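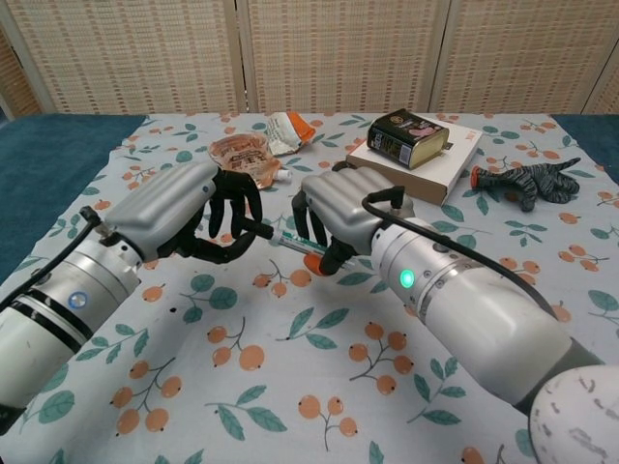

Reading a Syringe and Working Out a Dose
Notes for week 4
By Nokuthula Pillay
9/14/26
12 comments | 31 shares

A syringe is read at the edge of the plunger seal nearest the tip. Students who read from the back edge will give too much every time. Hold it level with your eye and wait for the liquid to settle.

Most doses in this course use one formula:

dose wanted / strength on hand x volume = amount to draw up

Worked problem. The order is for 158 mg. The vial holds 492 mg in 6 mL. Divide 158 by 492, then multiply by 6. The answer is 1.93 mL. Round at the end only. Rounding 158/492 to 0.3 first gives 1.8 mL, and that will be marked wrong.

Write the units on every line. If they don't cancel down to mL, the setup is wrong, so go back to the order and start over.

Air bubbles take up space in the barrel. Point the tip up, tap the side, push the air out, then check the volume again.

Problem set 2 is due in October. Jussara Barros has the answer sheets for the Trundthorpe section.

Related
Metric Conversions Review
Drip Rates, Part 1
Reading a Vial Label
Household Measures (3 comments)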